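Did the Larow Valley Flood Really Come Out of Nowhere?

By Dirceu Magalhães
December

When my group picked the Larow flood for our natural hazards project, we had all heard the same story. A freak storm sat over the valley, the river rose faster than anyone could have guessed, and the lower town went under. The sign by the bridge says "without warning." I wanted to know what that was based on, and after a semester on it I still have trouble finding an answer I trust.

The usual account goes like this. Rain started in the late afternoon, the creek at Stinari topped its banks a little after 9 p.m., and by midnight the water had reached the main street. The town newsletter says 814 homes were damaged. I have seen that number in every write-up we collected, and every one of them either gives no source or points back to the newsletter. Pongsak Petchrat, who handled the records part of our project, went through the town's repair permits and found far fewer. Some people fix their own basements and never file for a permit, so the permits are surely too low. That still doesn't make 814 right.
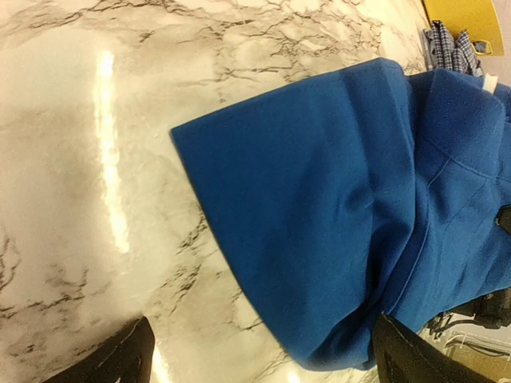 The rainfall figure is worse. Most retellings say 29 inches fell in one night, and I don't believe it. The one gauge in the valley was a plastic tube on a fence post at the Gunnlaugsson farm, and the logbook has that number written on a single line with no unit. The lines before it look like centimeters to me. If they are, the storm dropped a bit over 11 inches. A storm like that can flood a narrow valley just fine. Ekkachai Nilsuwan disagrees with me here and thinks the farm switched units partway through the book. He could be right, but I can't find the place where they switched.

Then there is the question of warning. We interviewed four people who lived in the lower town at the time. Two said they heard nothing until the water was at the door. One said a neighbor called her before supper. The fourth remembered a siren, but the fire station log shows no siren that night, and he also put the flood in the wrong season, so I gave his account less weight. Our teacher wanted us to treat all the interviews equally. I did not, and I would rather say so.

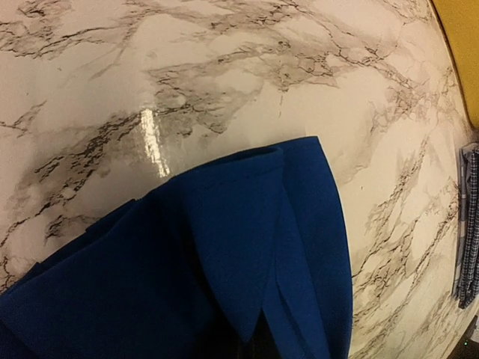
Dirceu Magalhães

What I think gets left out is the culvert. The road crew had put a new one under the Stinari road the summer before, and it was narrower than the old one. We have the drawings for both. Thongchai Jaidee built a tray model with sand and a hose to compare them, and in his runs the narrow pipe backed up first nearly every time. I liked the model, but I don't want to lean on it. A garden hose is a steady stream of clean water, and a flooded creek carries branches, gravel and fence wire. The banks in the tray were also packed by hand, harder on some days than on others. It tells us the culvert could have mattered. It can't tell us how much.

We also tried Orkurer, a free flood mapping program, to see how far the water should have spread. The map it drew put the school underwater. The school stayed dry, according to everybody. Sakda Somboon changed the ground roughness setting until the map matched the photos from the time, and his section of the report calls this a good fit. I asked for my objection to be included: if you turn a dial until you get the answer you already had, you haven't tested anything. We ran it again with the setting from the manual and got a worse match, and both maps are in the folder.

The river level is the one part I feel fairly safe about. The mark on the mill wall was surveyed the following spring, and the survey sheet names the starting point and the method. It puts the peak 90 inches above the mill floor. Someone could check it again with a level and a free morning, and I hope next year's group does. They should also ask the road department for the culvert inspection notes. We wrote to them and were told the notes were in storage.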